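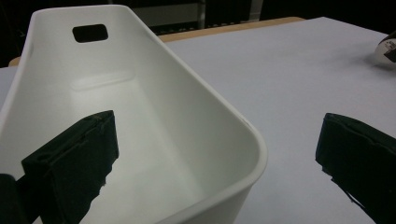

Plelta opened its demonstration recording room at Janumham to visitors in March, with two sessions on the same day, one at 10 a.m. and one at 2 p.m. The company used the event to show how it records manual handling tasks with hand-held grippers, and how those recordings are prepared before they are used to train a robot arm.

The method is familiar to anyone who has followed the field. An operator wears no exoskeleton and drives no remote arm. A gripper is held in each hand, and the operator performs the task directly at a table. Each gripper carries its own camera, close to the fingers, and a further view is taken from head height. The position of each gripper is worked out afterward, and the result is a set of paired trajectories with matching video.

The task chosen for the open day was container handling: taking hold of an empty white plastic container by its rim, shifting it on the table, and letting go. Plelta staff described it as one of the less forgiving items in the current task list. A thin wall gives the fingers little to press against, and a smooth curved rim allows the container to turn in the grip if the two fingers are not square to it. An empty container is also light, so a small error at contact tends to push it away before the fingers close.

Visitors were walked through the table setup first. The work surface is covered with a plain white sheet, laid over a platform with an aluminum rail frame. Lighting in the rest of the room is kept low. According to the company, white containers on a white surface are included on purpose, as many of the sites it hopes to supply use pale bins on pale benches, and a model trained only on high-contrast objects performs poorly there. The edge of the container has to be found from shading alone.
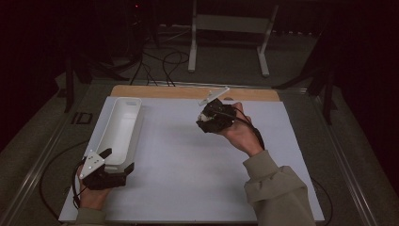

Two-handed work was the part that drew the most questions. With one hand, the operator can correct a poor grasp by backing off and trying again. With two, the second gripper has to wait, approach, or move clear at the right time, and the recording has to capture that timing along with the motion. Plelta keeps both data streams on a common clock and rejects any take in which they drift apart. The grippers at Janumham are cabled. A wireless version has been tested, but the engineers said they were not yet satisfied with its synchronization and gave no release date.

Finger pads were also discussed at some length. The company uses soft pads on the grippers for this type of task and treats them as a consumable. A worn pad changes the friction at the contact point, and the operator will compensate for it without noticing, which then shows up in the data as a slightly deeper grasp. Pads are logged by serial number so that takes can be sorted by pad age later. Asked whether a fixed replacement interval would be simpler, staff said they had tried one and found that wear depended too much on the objects being handled.

The container set now holds 943 accepted takes, out of a larger number recorded. Plelta did not give the rejection rate. The most common grounds for rejection are a lost position track, a hand passing between the head-height camera and the object, and a take that starts before the grippers are clear of the container. The target for a task to be considered ready for training is 300 accepted takes per container shape, and work on the remaining shapes is continuing.

The second half of each session was given over to processing. Visitors were shown a replay tool that plays the gripper views next to the head-height view, with gripper opening plotted underneath. A reviewer marks the start of contact, the end of contact, and any regrasp. This step is still done by hand. An automatic version exists and agrees with the reviewers on simple grasps — less so on rim grasps, where the fingers may touch the wall before they close.

Herath, the integrator that will install the first arms trained on the container set, was present at both sessions. The first installation is planned for the Wililham returns center, where empty containers are now sorted and stacked by hand. Herath said the arms would start on one line, next to the existing manual station, and that the center runs 365 days a year, so commissioning would have to be fitted around normal operation. No throughput figure has been published for the site.

A further open day at Janumham is planned, with stacking as the demonstration task. Places are limited by the size of the room, and requests should be sent to Plelta through the visitor form on its website. Visitors are asked to wear flat shoes and to leave bags at the front desk.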